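# Captions drifting out of sync on a recorded video talk, members' evening

Posted in: Online events, Sound and captions

We run a monthly online evening for a lesbian, gay, bi and trans social group in Brudcombe. In May we had a guest speaker on for 108 minutes, including the part where people send in their own points from the chat. The talk was recorded on the host's machine and I have been asked to put it up for members who could not attend, several of whom are deaf or hard of hearing.

The captions were typed live by a paid captioner (Rakeveck) and supplied afterwards as a plain SRT file. At the start they match the speech. By the middle they are late, and at the end they are 12 seconds late. The file opens in the editor without errors.

What I have tried so far:

- Moving the whole file earlier by 12 seconds. The end is then right and the start is wrong.
- Exporting the video again at 30 frames per second.
- Loading the file in a different player. Same result.

I also need to take out one exchange near the end, where a member gave her full name and her employer while talking about coming out at work. She has asked for it to be removed from both picture and captions. Should the cut be made before or after the timing is put right?

The machine is a laptop with a small drive, so I would like to avoid making several full copies of the video.

Jörg Nolte

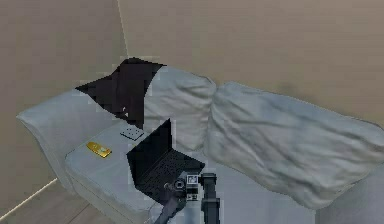 Pascal Eichhorn: What you have is drift, and a fixed shift will not cure it. The captions and the recording were timed by two clocks, or the recording has a variable frame rate and the editor is treating it as constant. Either way the error grows with time, so you need to stretch the caption times.

1. Leave the recording as it is. Do not cut anything yet.
2. Find the first clear spoken line, and note when it is heard and when its caption appears.
3. Do the same for the last clear spoken line.
4. In the caption editor, look for "point sync", "two-point sync" or "stretch". Enter both pairs of times.
5. Check a line near the middle. If it is within half a second, save as a new file and stop.

If the middle is still out while both ends are right, the drift is not even. That normally means there is a jump somewhere, such as the host's connection dropping for a few seconds. Go through at ten-minute steps until you find the place where the gap changes, split the caption file there and sync each part on its own.

Make the cut after the timing is right. If you cut first you have removed a piece from the video that is still in the caption file, and you then have two faults on top of each other. Once both files agree, note the in and out times of the exchange, cut the video, delete those captions, and move all later captions earlier by exactly the length of the cut.

Two further points on the removal. Search the whole caption file for her surname and the employer's name, as the speaker may have repeated them in reply. And if you saved the chat log alongside the recording, it needs the same treatment. The chat file is where this sort of thing usually gets missed.

You do not need spare copies of the video for the sync step. The caption file is a text file and will be well under 500 KB. 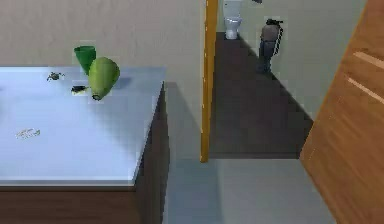 *Cabinet with a dark green cup towards the back of the top.*

floltthorpe_tech: just turn on automatic captions when you upload it and delete the other file, that's what we do. takes no time

Pascal Eichhorn: I would not, in this case. Automatic captions are poor with names and pronouns, and with several people speaking in turn they will not mark who is talking. A "they" turned into "he" in a talk of this kind is a real fault. The captioner's text has already been paid for and only the times are wrong.

Teuber: Adding to the first reply. Before stretching anything, check whether the SRT was made from the live call or from the recording. Ours came from the call, which was opened some time before the record button was pressed, and the captioner had trimmed the start by hand. That gives an offset as well as drift. Two-point sync handles both together, but if your editor only offers a "change speed" box you must do the speed first and the shift second.

For the cut, most editors can only cut cleanly at a keyframe unless they re-encode. With a small drive, set the in point at the keyframe before the exchange and the out point at the one after it. You lose a few extra seconds of talk and the file does not need encoding again. Play across the join with sound on to make sure no part of the name is left.

Jörg Nolte: Two-point sync did it. The middle is out by less than half a second. Her surname came up twice more in the captions, both in the speaker's reply, and once in the chat log. I am doing the keyframe cut on Wednesday and she will watch the result before it goes to members.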